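The Cable That Lost Its Slack

Pladside's two-armed housekeeping robot ran for most of October in a furnished test bedroom at Kerley before it stopped without warning. The right arm halted in mid-reach, the gripper stayed open, and the log reported a lost encoder signal at the wrist. The fault cleared on restart. It came back 18 times over the next 200 runs.
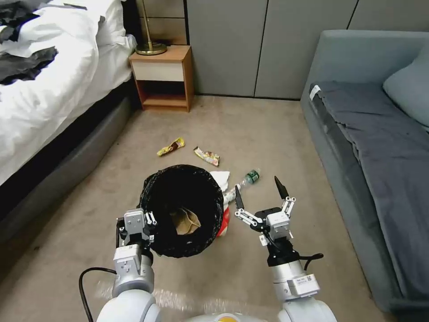 Intermittent wrist faults are hard to trace when the arm passes every bench check. Valentin Dumitrescu, the engineer assigned to the case, spent two days swapping encoders between units and learned nothing. The task was litter pickup, which sends the arms down to the carpet for things like the plastic bottle lying on its side behind the bin, and a low reach is where the wrist turns furthest. He plotted the faults against joint angle. All but 6 fell within a narrow band near full rotation.

The external cable had been routed with enough slack for table-height work. At floor height the slack was used up, and the strain passed to a crimped connector supplied by Stanciu. The connector was within its rating for static load. It had not been specified for repeated side pull.

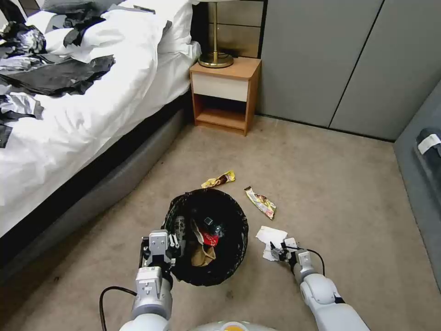 Could the robot have dropped its arm on someone? The brakes engage on loss of signal, so the arm holds position, but it will also hold whatever it is pressing against until power is cycled.

That second behavior became a safety item of its own. A locked arm can trap a hand against a bed frame, and the original manual gave no release procedure. Flivport, which handles field service, asked for a manual brake release that one person could operate. The release was added to the shoulder housing, along with a printed instruction. 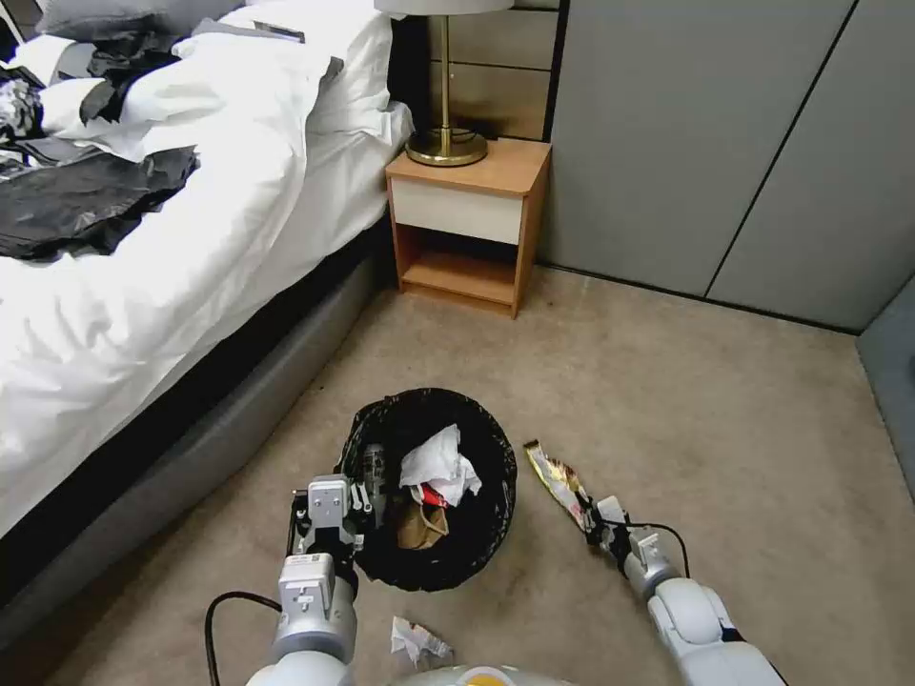 The cable fix was cheaper. Dumitrescu added 60 millimeters of length and a clamp ahead of the connector - the clamp takes the pull and the crimp no longer moves. Wrist rotation is now limited in software below table height. Units already in service will get the clamp at their next scheduled visit, and until then they run with the tighter rotation limit.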